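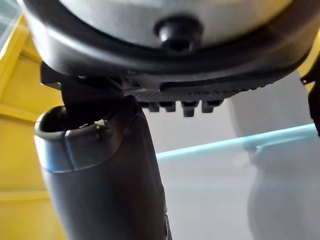 Figure 1. Pale gray finish and dark rim seen from below, at close range.

3.2 Floor, walls and light

I should say up front that I went into the Skakix room thinking the walls would be the whole story. Most of the earlier work on visual comfort spends its pages on walls and windows, and I had planned to do the same. Then Jairo Taipe, who coded the comments with me, pointed out that people kept bringing up the carpet. We collected 358 written comments over the study, and 209 of them mentioned the floor in one way or another. I went back and rewrote the coding sheet that evening (it needed it anyway).

The carpet is gray with a fine streaked texture, and the streaks all run in lines. Up close they read as a texture. Step back a little and people started calling them stripes, which is the word I ended up using in the codes. We had two codes at first, "plain" and "patterned," and neither one worked. A person would write "plain gray" and then, one line later, complain that the lines made the floor look busy. We kept both codes and let a comment carry the two together.

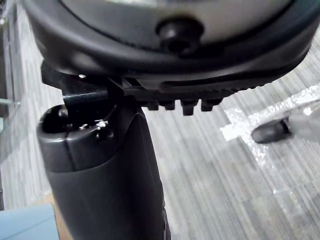 3.3 Where the stripes matter

Direction was the part I found most interesting. When the light and darker bands ran at an angle to the way a person was facing, the comments got longer and grumpier -- "slanted" and "restless" both came up a lot. Facing along the bands, people mostly moved on to something else. I can't say how much of that is the carpet and how much is the rest of the room, where almost everything else stays pale. There is a bit of light brown on a wall or panel, and a few people liked it very much, maybe only for being a warmer color than gray or white.

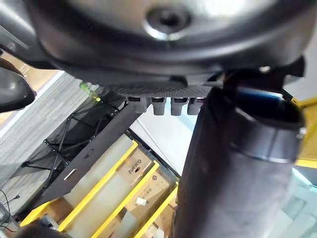

I had hoped to test the direction effect properly by turning people through a set of fixed positions, the way Ouellet did in the pilot. We ran out of time. What we have is a rough note of which way each person faced when they wrote, taken down by Jairo on a floor plan, and I wouldn't lean on it for anything finer than "along" or "across." The Mellonari rooms in Section 5 use a plain floor and give us a fairer comparison.

Glare is easier to talk about. The room is bright, the walls go from off-white to light gray, and overhead light bouncing off a dark curved surface can throw out hard white streaks. People noticed those right away! They noticed the panel seams in the white wall too, though they were kinder about them. Small spots of color got more attention than their size would suggest: a short cyan light strip low down near the floor, and a yellow post. Several people used one or the other to tell us where they had been looking, so we added both to the floor plan as landmarks and used them again when we sorted the comments. 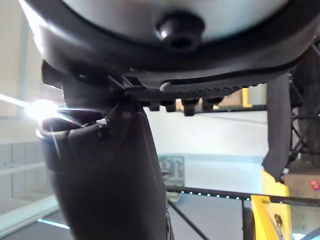

3.4 Coding the comments

Jairo and I each coded the full set alone, then sat down with the ones where we differed. Most of the trouble came from the word "bright," which some people meant as praise and others clearly did not. Where the rest of the comment gave no clue, we left it uncoded. The Stiltance checklist asks for a forced choice at that point -- we skipped that step, and the affected items are marked in the appendix.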